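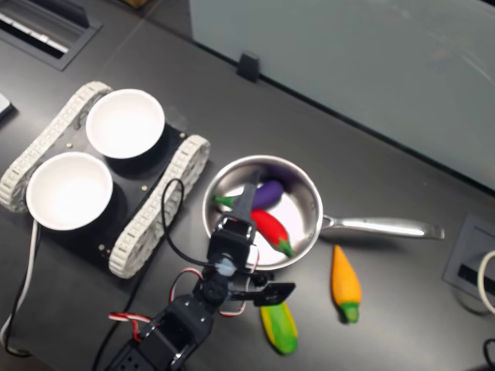 Photo: Lundero Drawing School

Color and Metal: Handout 4
Foundation Drawing and Color, Gistitia Evening Program

Welcome back! Tonight we finally get to shiny things, and I have been looking forward to this one since the course began. Last time we worked on plain paper cubes and got our grays in order. Now we put a purple toy eggplant and a red toy chili pepper in polished steel and let the color loose.

Why toys? I love real vegetables for drawing, but a toy eggplant gives you the big shapes with no fuss. One purple form, one green cap, done. You can spend your whole evening on color and edges, and it will be the same purple next week. The same goes for the chili, a simple tapering shape with a green stem.

What to look at first

Start with the big directions. The eggplant lies across the upper part of the saucepan with its cap to the left, and the chili slants away just below it. Then there is that wonderful long silver handle shooting off to the right. Put those three directions down with single light lines before you draw any outline at all. If the lines feel right, the drawing will hold together even if your ellipse is a bit lumpy (mine always is on the first try).

Next, the pan opening. We are looking down from above, so it will be close to a circle. Almost everyone squashes it, out of habit from drawing cups at eye level. Turn your page upside down and check.

Color notes

Purple and red are neighbors, and both of them have green sitting right up against them. Red and green are opposites on the wheel, so the stem of the chili will buzz a little where the two meet. Let it buzz! Don't soften that join with brown.

For the eggplant, mix your violet from a cool red and a blue and keep it slightly chalky. For the chili, go warmer than you think. A plain red from the tube looks dull next to violet, and a touch of orange wakes it up.

Dark gray is a gift to us too. The tabletop lets the steel look bright without much white paint. Lay the gray in early, a flat middle-dark wash, and judge every other tone against it.

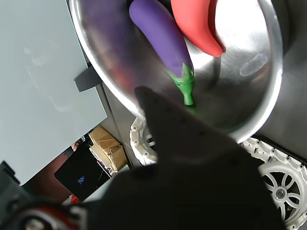
REREN, 2020-05-14

Up close, steel stops being gray. Look along the upper left of the inside wall and you'll find a faint reddish purple, thrown there by the colors nearby. Reflected color like this is the main lesson of the handout. Many beginners paint metal with black and white only, and it comes out looking like concrete. A tiny bit of violet in the gray, thin enough that you almost doubt it, and suddenly it is metal.

Now find the pale oval on the right. It is long and soft, and it follows the curve of the wall. Paint it as a shape with its own edges, and leave it a shade or two below pure white — you'll want your whitest white for the rim.

Compare the surfaces as well. The eggplant is smooth and matte, so its light slides around slowly from one tone to the next. The chili is a little glossy and takes a sharper light. Two brushes help: a soft flat one for the eggplant, a small round one for the chili.

Then the shadows. The chili drops a dark one onto the steel just below it, and the eggplant leaves a darker streak beside its lower body. Those two marks do more to set the vegetables down in the metal than any amount of shading on the vegetables themselves. Put them in before the highlights.

In-class exercise (90 minutes, with a break)

Thumbnails first, small, pencil only. Choose one and block in the gray. Then violet, red and green, flat, no modeling. Steel last. Please keep the first layer thin and let it dry over the break.

For next time

Set up something colorful in a steel pot or bowl at home and paint it twice, once from above and once from very close. Postcard size is plenty. Cheung pads are in the supply cupboard if you need paper. Bring both studies to the first session in June, and bring the failed one too if there is one. We'll pin them all up together.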